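Baskets, one more time

2019-04-14

I wrote last July that I was done buying storage. I bought storage. Four small plastic baskets, the brown see-through kind with a handle hole in the front, from the clearance shelf at Chamoun. The total was 728 cents on the receipt, so $7.28, and I had a gift card with more than that on it.

The reason was the bathroom counter. Ida Ehlers stayed with us for a week and at the end of it there were bottles on every flat surface, some hers, most mine. When she left I put everything in a box and told myself I would only take things out as I needed them. After two weeks the box was still mostly full. I gave a bag of it to Randa, threw out the old sunscreen, and kept the rest.

Now each basket has one job. One is for teeth, one is for hair, one is for first aid. The last one is for whatever has a pump on it, and that one moves around the apartment.

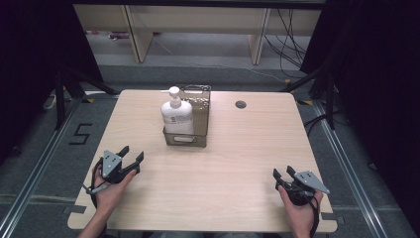

The pump basket, with one bottle in it so far.

I like the dark plastic more than the clear ones I had before. You can still see what's inside but the labels don't shout at you. The handle hole is big enough for my fingers. The old clear set had no handles and I was always picking them up by the rim, and two of them cracked that way.

A pump bottle by itself in a basket does tip when you carry it. Putting it to one side and filling the other side with a folded washcloth fixes that. I tried a drawer divider first and it was too tall.

I measured the shelf under the sink before I left for the store and wrote down 60 cm, then found out at home that I had measured the outside of the cabinet. Three baskets fit in there side by side. The fourth would not have, so it's just as well that it travels.

Hilde asked if I would do the kitchen next. The spice drawer is bad, but I want to use up the double jars of cumin first. I also still have to return the drawer divider.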